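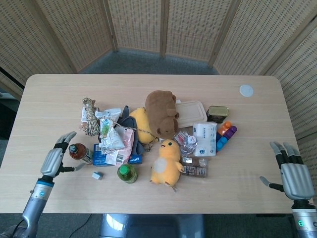
The case for shorter credits

The closing credits of the television drama Tanesby run for 32 seconds on broadcast and list 378 names. At that rate a viewer is given less than a tenth of a second for each. The streaming version has the same list, shrinks it to a corner after 7 seconds and starts a trailer for something else.

My view is that a credit which cannot be read is not a credit. It meets the wording of a contract and does little else. The performers at the top of the list are already known to the audience. A day player with two lines in the fourth episode is not, and for that actor the end card may be the only public record of the work.

Broadcasters usually reply that full lists are available online. For Tanesby this is partly true. The production company, Stastia, keeps a page for each series, but the page for the first gives the regular cast only, and guest parts are grouped under "with". Theodorakopoulos, the agency that represents several of the supporting cast, publishes its own corrections. An agency should not have to do this.

Penell, the smaller of the two streaming services that carry the programme, has a better method. Its credits are stored as text, separate from the picture, and can be paused, searched and enlarged. A spelling mistake can be corrected without making a new master. The file for a full series is small, and I can see no technical reason for other services to leave it out.

I would go further and cut the broadcast list to the speaking cast and heads of department, held long enough to read, with a fixed address for the complete record. Unions may object that this removes names from the screen. It does, and the objection is fair where no complete record exists. The record should therefore come first, and be checked by the people named in it, before a single card is dropped.

A catalogue of 2,000 episodes would take time to convert. New commissions could start in November.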